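How I keep a food and symptom diary (and stick with it)

I've had a grumbling gut and a tired brain for longer than I care to say, and the one thing that has helped me talk sensibly to a doctor is a food and symptom diary. I started in September with a fancy app and gave up within a week! So this is the low-effort version, on paper, and it takes me 9 minutes a day.

What you need

A notebook with wide lines, a pen you like, and somewhere to leave them both. I use a Dellby pocket book, but a school notebook is fine. Keep it where you eat, or you'll be filling in lunch at bedtime and guessing.
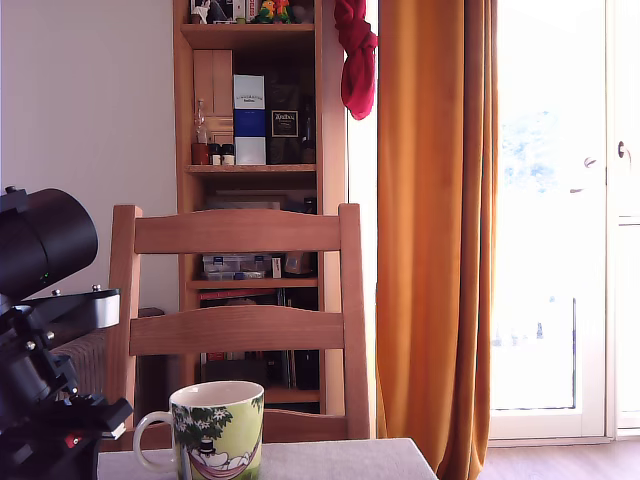 Step 1. Rule four columns: time, what I ate or drank, how I felt, and anything else. That last one is for sleep, stress, periods, a long walk, a new medicine - all the stuff that muddies the picture.

Step 2. Write down drinks too. I used to skip them, and then I found I was getting through far more milky coffee than I'd have sworn to in court. Put the size if you know it (mine is a 300 ml cup).

Step 3. Score your symptoms from 0 to 10, right then, without looking back at yesterday. I score bloating, energy and headache. Pick your own, but keep it short or you'll quit.

Step 4. Eat the way you normally eat! It's so tempting to be good when you know you're writing it down, and then the diary is no use to you.

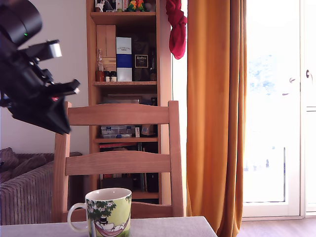 Dining chair, seen from the back

Step 5. After two weeks, sit down with a highlighter and mark every score of 6 or more. Then look at the 24 hours before each one. I don't bother much with calories, though I did add up two days out of curiosity and got 1,798 and 2,123 - the higher one was a pizza night and I felt great, so there you go.

Step 6. Take the notebook to your doctor or dietitian before you cut anything out. I dropped wheat on my own once and it made my blood test for celiac disease harder to read, so please learn from me on that one. 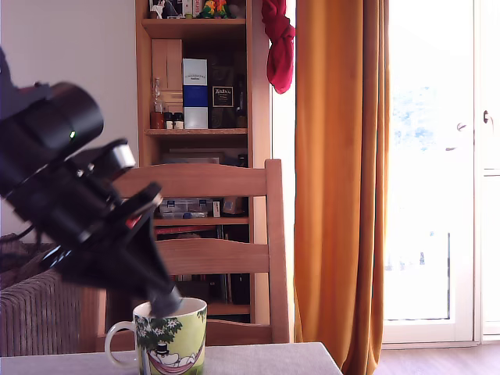 What if I miss a day?

Leave it blank, write "missed" across the top and start again at the next meal. A gap is easier to work with than a day you made up.

I'll put up my column headings as a printable once I've got the margins to behave.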